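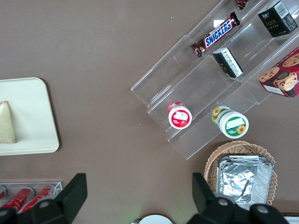
Snacks and a clear tiered display stand on a brown tabletop.

Call for participants: snack labeling study, Kerside site

Zistside is recruiting adults for a study of how shoppers read nutrition labels on packaged snacks. Up to 112 participants will be enrolled. Sessions begin in June.

Each participant attends 2 sessions of 100 minutes. In the first, you compare printed labels and answer questions on serving size, sugar and salt. The second repeats the task with a revised label layout. No food is eaten as part of the study.

Eligibility
Age 18 or over
Reads English without assistance (reading glasses are fine)
Buys groceries for the household at least once a month
Not employed in food packaging, retail marketing or nutrition counseling

Payment is made by bank transfer after the second session. Partial attendance is paid per session. Travel costs are not covered. Parking is free after 4 p.m.

To apply, complete the screening form at the Kerside front desk or request a copy by mail. Mark the envelope "Label study" and address it to Harvey Doucette, Study Coordinator. Applicants who meet the criteria will be contacted by phone to schedule both sessions.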